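Working out a calendar for a planet in your novel

Readers of science fiction will forgive a faster-than-light drive. They are less kind about a sunset that comes twice in one shift. I had over 90 pages of Nisura written before Deolinda Simões, who reads my drafts, asked why my heroine always woke at dawn. The planet turns once every 107 hours. She couldn't have.

You need a spreadsheet or squared paper, and an evening.

Step 1. Fix the two basic numbers

Decide how long the planet takes to go round its star, and how long it is from one noon to the next. Write both in Earth hours. Nisura's year is 482 Earth days, or 11,568 hours. Divide by 107 and you get just over 108 local days in the year.

Use noon to noon for this. The time the planet takes to turn once against the stars is slightly different, and on a slow world the gap is big enough to matter. If your source gives only the star figure, convert it first.

Step 2. Decide what people call a day

Nobody sleeps once in 107 hours. My settlers keep a 24-hour clock and ignore the sun, which gives them a bit under four and a half sleeps to each local day. Pick one word for the clock day and another for the sun day and stick to them. In my book a "shift" is the clock day and a "turn" is one noon to the next. Put both on a card by the keyboard.

If you would like the two to line up now and then, check when they do. With 24 and 107 it takes 107 shifts, or 24 turns. I made that a holiday.

Step 3. Set the tilt

The tilt of the axis gives you your seasons. Nisura has 5 degrees, so there is hardly any difference between summer and winter unless the orbit is stretched. I had given the town of Tevham snow in one chapter and fruit picking in another, and the snow had to be moved up a mountain. For strong seasons, start with something near Earth's tilt.

Step 4. Make the table

One row for each shift. The columns I use are:

Shift number
Hours since landing
Hours since last noon
Light or dark
Scene

The third column is the remainder when you divide hours since landing by 107, provided you have the ship land at noon. Mine, the Ema, does. Near the equator, a remainder between 27 and 80 is night, and anything else is day. Leave an hour or two at each end for twilight, which is long on a slow planet.

Step 5. Go through the draft

Search for morning, evening, tomorrow, week, month and year. Check each one against the table. Ages are easy to miss. Old Tiêu was "sixty" in chapter two, and I had to settle whose years those were.

Watch for indoor scenes as well. A factory or a store room with no windows runs on shifts, so the lights can be on at any hour and the table need not be consulted until someone opens a door. 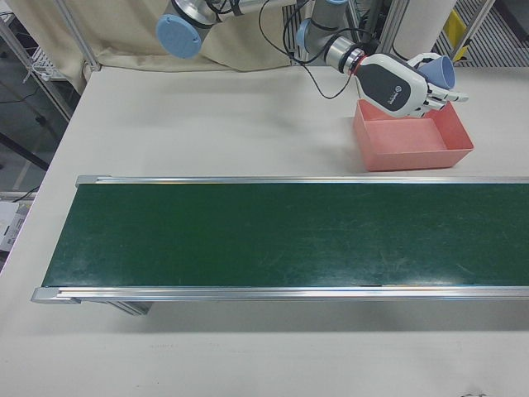

When they do open it, look up the row before you write the sky. Change the scene's shift number if the light is wrong for the plot, then check that the scenes on either side still follow in order.

Marion Haldane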